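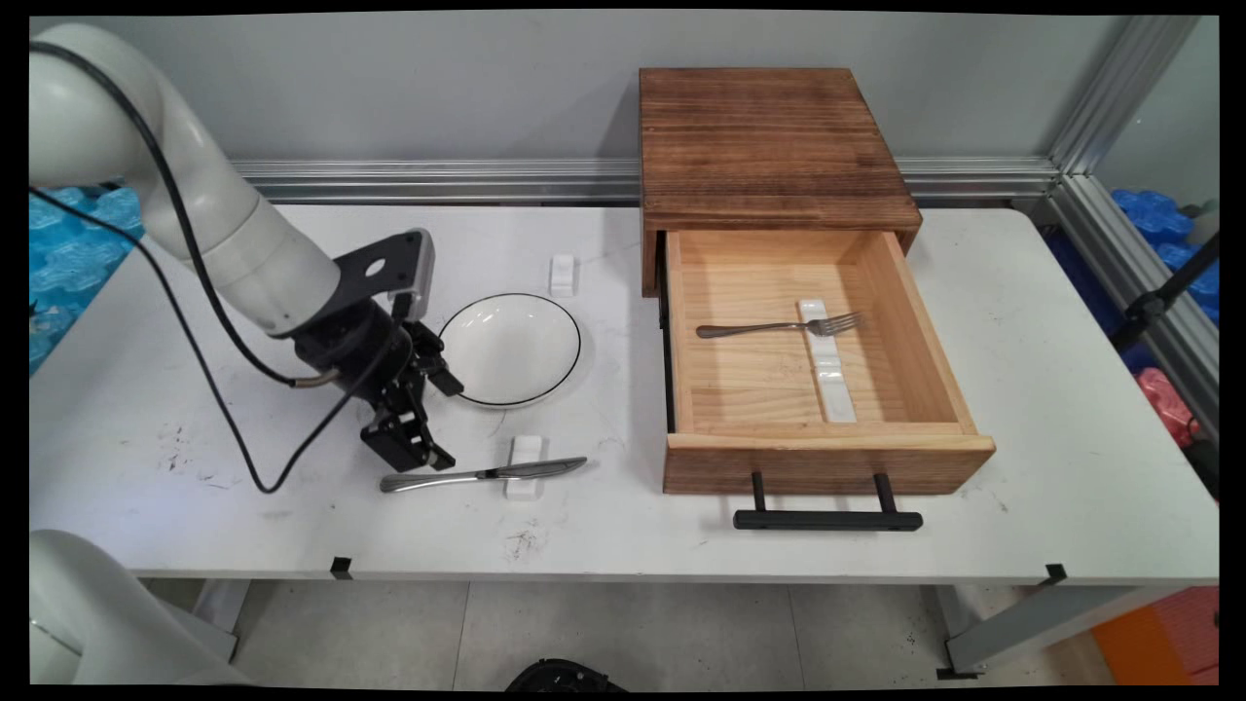
Halyna Palamarchuk wrote back to my last post asking whether any of us were sleeping at night, now that the arms are doing the place settings. Fair question, Halyna, and it deserves more room than a reply box, so I'm going to ramble a bit.

Yes, I'm sleeping fine! Better than last winter, if you must know. For anyone new, I run the setting-up crew at Cornura, the banquet kitchen out in Zellidstead. We lay tables and pack out the tableware, and on a wedding weekend that is an awful lot of knives and forks.

The biggest order we ever had was 387 covers, and we did the whole thing by hand. Plate, knife, fork, rest, step to the left, do it again. I loved the people I was standing next to and I could not feel my thumbs for a couple of days.

So when the owners said they were bringing in robot arms to learn the settings, I had two feelings at once. One was oh thank goodness. The other was a cold little lump in my stomach, and I know I wasn't the only one, because the break room got very quiet and somebody left a perfectly good slice of poppy seed cake on the table.

We are 13 on the crew. Still 13, for the record. I asked for that in writing before I agreed to help with any of it, and I got it for this year. Next year we'll have to ask again, and I'd be fibbing if I said I don't think about that.

What did change is the shape of the day. We used to start at six and everybody did everything. Now Stefaniia works mornings on the practice tables, showing the arms the order things go in and putting the pieces back when they've been moved. She has more patience than I do. I wanted to grab the fork and do it myself by the third try.

The fork in the drawer is the hard one, by the way. A knife on a rest out on the open table is one thing. Reaching down into a drawer with the sides in the way is another, and Stefaniia can talk about it through an entire lunch. I say this with love.

Antonina Vasylenko asked if it's faster. Nope, not yet! Roughly 80 settings in a morning is a good run, and my crew would have that done before the coffee was ready. But the arms can keep going through the part of the afternoon when our backs give out, so I've stopped timing them against us.

Things I miss: the chatter. When you're all down one long table you hear about everybody's kids and everybody's landlord. Now we're split between the practice side and the packing side, and there's a stretch before lunch when I might talk to one person. I've asked for a shared break at ten and we got it – small thing, made a real difference.

Things I don't miss: my thumbs, see above. Also polishing at the end of a double shift.

Lingyun Fang, to your question about pay: the people who trained up for the practice tables got a raise, the packers didn't, and yes, that caused some hard feelings. I think the packers have a point and I've said so upstairs. We meet about it again later in February and I'll post whatever I'm allowed to post.

If you work somewhere that's about to do this, ask early who is going to do the teaching, and ask what it pays. Okay, my tea's gone cold and I still have the linen order to send in. More when I know more.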